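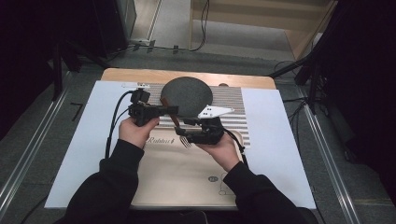
How does a student with no programming experience teach a robot to set a table?
The student does the task by hand, many times, with a pair of hand-held grippers, and the recorded movements become the lessons for the robot.

GRUSTBRIDGE STUDENTS OPEN THEIR TABLE-SETTING PROJECT TO THE PUBLIC

Grustbridge, May - The robotics club of Juntunen College will show its student project Mirno at an open evening this month. In the project, students work with plates, cutlery and placemats, and record how two hands share a small household task: passing a fork from one side to the other, turning it, putting it in its place.

The club started the recordings in the autumn term. Until now the students have made 3,912 of them, and 2,594 have passed the club's own check and are used for training. The other recordings are kept too, and first-year members study them to learn what makes a movement unclear.

"A fork is more difficult than it looks," says Orvokki Pitkänen, teacher of the club. "It is thin, it turns in the fingers, and the student must plan with both hands at the same time. After one hour they are quite tired, but they ask for one more turn."

The work is divided between five teams. Each team writes its own task sheet, makes the recordings and presents the results to the others at the end of the month. The training computer was paid for by the local company Sorker, which also gives two summer trainee places to club members.

At the open evening visitors can try the grippers themselves and speak with the teams. Doors open at 5 p.m. in the college workshop. There are 120 places and entrance is free, but we ask guests to register at the college office in advance.

Contact for media: Orvokki Pitkänen, Juntunen College, Grustbridge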